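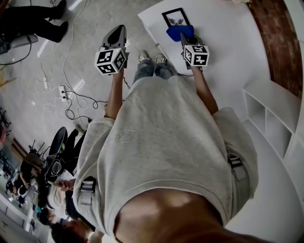
Flastine Handbook › Data Collection › Getting Started

Search the handbook… Go

6 min read

Section 3: Recording your first session with the hand-held grippers

Welcome to the fun part! By the end of this section you will have a full set of two-handed recordings, ready for training, and you won't have touched a robot at all. The Flastine method learns from people doing ordinary jobs with a gripper in each hand, and the marker cubes tell the software where both grippers are at every moment. We still get a kick out of watching the first replay, and we hope you will too.

Before you begin you should have finished Section 2 (charging, pairing and lens cleaning). Mohsin Gilani's notes on lens cleaning are worth a second read if your last session came out hazy.

3.1 Putting on the harness

1. Slip both straps over your shoulders and let the buckles sit at the front.
2. Pull the loose ends down evenly until the straps lie flat. You should be able to slide two fingers under each one.
3. Put on the head camera and look down at your shoes. If you can see your own feet and both hands in the Bameo preview window, the angle is right.
4. Push up long sleeves. Cuffs have a habit of sliding over the markers halfway through a good take.

Note: Shorter and taller wearers will need to tilt the camera differently. Don't copy the last person's setting, just do step 3 again.

3.2 Checking the marker cubes

1. Hold both grippers out in front of you at chest height, tips pointing away.
2. Turn each wrist slowly through its full range. The preview draws a green outline round every cube it can read.
3. If an outline flickers, wipe the cube with a dry cloth and try again.
4. Press a finger gently against each cube. It must not wobble on the gripper body. If it does, tighten the mount and run the Mikby calibration again before you record anything.

Caution: Never swap the left and right cubes. Each has its own set of codes, and a swapped pair gives you recordings that look perfectly fine until training, when the hands cross over. We lost 80 takes this way in November and it still stings.

3.3 Laying out the work area

A plain table is all you need. Stand close enough that you can reach every object without leaning, and leave the side you walk in from clear.

Caution: Look at the floor before you put the camera on, then again afterwards. Chargers and power leads are easy to miss when your eyes are on your hands. Tape down or move any cable you would have to step over.

Other people can stay in the room. Ask anyone who may come into view whether they are happy to be recorded, and tell them when you start and stop.

3.4 Recording a take

Start with a soft object such as a cloth. Cloth is brilliant for a first session – it forgives a clumsy grip, it shows clearly whether the jaws have closed, and it never does the same thing twice, so the model gets plenty of variety.

1. Rest with both grippers open and in view for two seconds.
2. Squeeze both triggers together. You'll hear a single beep.
3. Reach in and close the jaws on the cloth. Move at the speed you would use with your bare hand.
4. Lift, move and release the cloth as set out on your task card.
5. Return to the rest position and squeeze both triggers again. Two beeps mean the take is saved.

If you drop something, carry on and pick it up. Please don't delete these takes! Bláthnaid McGrath compared models trained with and without recoveries on the Moynihan folding task, and the ones that had seen people fumble and try again did far better when the cloth slipped.

Do delete a take if a cube was hidden for more than three seconds, or if you stopped to talk in the middle.

3.5 How many takes?

For a single task, aim for 500. That sounds like a lot, but a short cloth task goes quickly once you find a rhythm, and it's much nicer shared between several people. Different heights and different habits all help. Change the starting place of the object after every take, and change the table or the room when you can.

Take a break whenever your wrists feel tired. Tired takes are jerky, and the smoothness check will throw most of them out anyway.

3.6 Sending your session

1. Put both grippers back on charge.
2. Open Bameo and choose Review. Skim the first and last take.
3. Type the task name exactly as it appears on the card.
4. Press Send and leave the window open until the bar is full.

Section last revised 8th August. Replays and the quality report are covered in Section 4.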